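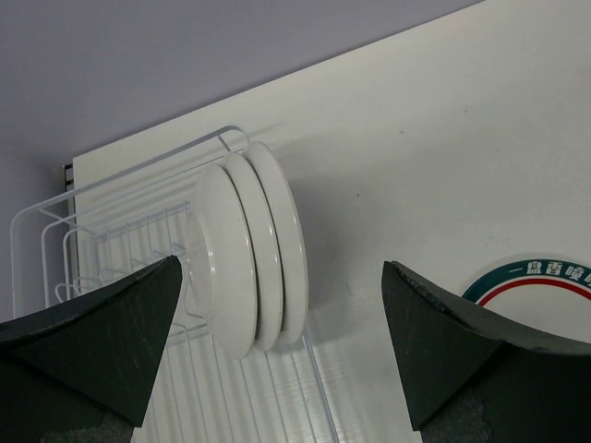

Ludger Böttcher wrote back after the abstract went out and asked why we bother with a wrist view at all, when the overhead camera already sees the whole table. Start with his question, then slide 2.

Slide 2. Task is plate into rack. White plates, white wire rack, white tabletop. Overhead depth drops out on thin wire, so the slot position has to come from somewhere else. At the wrist, the dividers and plate rims are both in view along with the fingers.

Slide 3. Data: 245 demonstrations, 193 kept after filtering. Filter rule is in the backup slides – only go there if asked. Policy trained on wrist frames alone, then on wrist plus overhead. Same network, same seeds.

Slide 4. Results table. Read the wrist-only row first. 30 trials per condition. Adding overhead helps the approach and does little for the last part of the insertion. Say this slowly, people mix up the two columns.

Slide 5. Failure cases. Closely nested plates: the gap between rims is a thin dark line, and the policy sometimes takes it for a free slot. The Saltham group saw the same with trays. Mention the Trodier baseline, do not dwell on it.

Slide 6. Next steps: printed plates, a second rack, roughly 2000 demonstrations. Questions to Yaroslav Holovko or me.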